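Progress report to Shabalala, November 2025
Nadgate shifter and clutch rebuild program

Quick one, track rental ends at noon and I still have parts to box up.

Clutch packs first. 91 units built since August, 63 shipped. Rest are waiting on steels from Pernlow, who sent the wrong thickness again. Sent them back. New batch promised, no firm date yet.

Dyno: old pack held to 300 hp before slip. New pack with the revised apply piston held at 400, three pulls, same result each time. Friction plates pulled and measured after, wear even across the face. Happy with that. Still want a hot lap test before we put a number on the box.

Shifter bracket is behind. First casting cracked at the rear ear, second one is thicker there and adds a little weight. Drawing is updated, foundry has it.

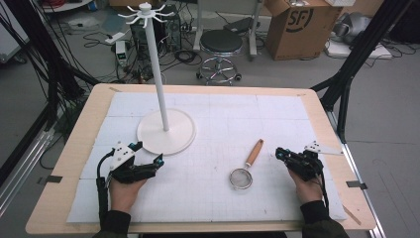
Wekport asked to hold the bracket until the linkage is sorted too, their drivers still miss second on a hard upshift and they would rather bolt on everythng at once. Fair enough. Linkage bushings are on order, harder compound.

Money. Under on labor, over on freight, mostly the Pernlow returns. Will try to get that credited. Need your ok on a second set of piston molds before the next build, quote is in the shared folder.

Next up: finish the open packs, hot lap test, bracket fit check on both chassis. Instruction sheet needs a rewrite to, the torque specs are from the old version. Will send dyno sheets seperately.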